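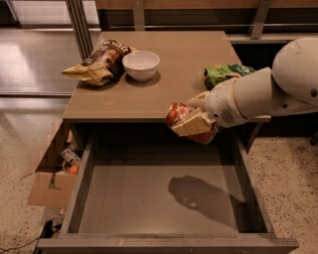 Snack bags and a white bowl, break room

Ticket 148: Stock report shows far too many snacks on hand
Product: Tonusier pantry ordering
Customer: Suden, second floor
Opened by: Musa Dauda
Opened: Mon 5 November
Status: Solved, left open for one follow-up

Original message

Hello there, and thank you in advance for your patience, as I know this is going to be a long one. I look after the pantry orders for our floor at Suden, and I've been very happy with Tonusier up to now (please pass that along to whoever built the reorder page, it has saved me so many Friday afternoons). This morning, though, the stock report told me we have 384 bags of chips on hand. I would love for that to be true! Our standing order with Bednárik is for 75 bags, and people here are fond of chips, so there's no way we could be sitting on that many.

The trouble is that the reorder page believes the report. It sees all those chips and decides we don't need any more, so the next Bednárik order has gone through without them. Soda looks fine. Coffee looks fine. Crackers seem a bit high, but I wouldn't swear to it.

I've already tried signing out and back in, refreshing the page, and opening the report on my phone. Same number everywhere. I also asked the person who sits next to me whether it looked odd to her, and she said yes, very.

Reply from support

Hi Musa, thank you for such a clear write-up, and I'll happily pass on the kind words about the reorder page. I'm sorry the chips went missing from your order. Before anything else, could you check three settings for me? They're all under Stock, then Report Options.

1. Which supplier the chips are linked to.
2. Whether "Use last shelf count" is switched on.
3. How many days the report looks back.

While you're there, please don't press Rebuild yet. It won't hurt anything, but it does clear the history I'd like to look at first.

Reply from Musa

Of course! Here's what I found. The chips are linked to Bednárik, as they should be. "Use last shelf count" is switched off, which surprised me, because I remember switching it on back when we first set everything up. The report looks back 365 days.

One more thing, in case it matters: we moved our payments over to Buvo recently, and somebody from the finance side had to go into the settings to do that. I'm not pointing fingers, they were lovely about it and stayed late to get it finished. But it's the only change I can think of.

I haven't touched Rebuild. 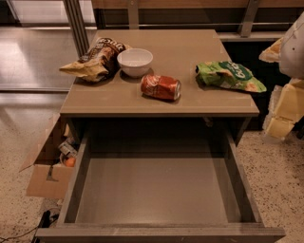 What we found

Musa, you were right to mention Buvo, and nobody on your finance side did anything wrong. When a customer connects Buvo for the first time, Tonusier saves all of the supplier settings again in one go. On accounts as old as yours, that save puts "Use last shelf count" back to its starting position, and the starting position is off.

With the switch off, the report has no shelf count to begin from. It adds up every chip delivery in the look-back period, takes away only what people remembered to mark as used, and gives you whatever is left. Most offices are pretty relaxed about marking a bag of chips as used (ours certainly is), so the leftover number keeps climbing. Coffee and soda looked right to you because those two are set up as automatic refills on your account and don't go through the report at all. Crackers do, so your hunch there was a good one.

Steps to fix it

1. Go to Stock, then Report Options, and switch on "Use last shelf count."
2. Change the look-back period to one month.
3. Enter a fresh shelf count for chips and another for crackers. The date fills itself in.
4. Press Rebuild and leave the page open until the green bar is gone. It can take a few minutes, so this is a nice time to go get a cup of something.
5. Open the reorder page and check that chips are back on the Bednárik list.

If chips still don't appear after step 5, open the item itself and look for a small "Paused" label next to the supplier name. Click it once and it should go away.

Reply from Musa

It worked! I did need the bit about the Paused label, so thank you for thinking of that. Chips are back on the list, crackers have come down to something sensible, and I was able to add a small extra order with Bednárik to tide us over. I've told finance it wasn't them, and they were relieved.

Would it be possible to get some sort of notice if that switch ever turns itself off again? Even a little email would do.

Support note

Asked the settings team for an email alert. Ticket stays open until they answer, and Musa will hear from us either way.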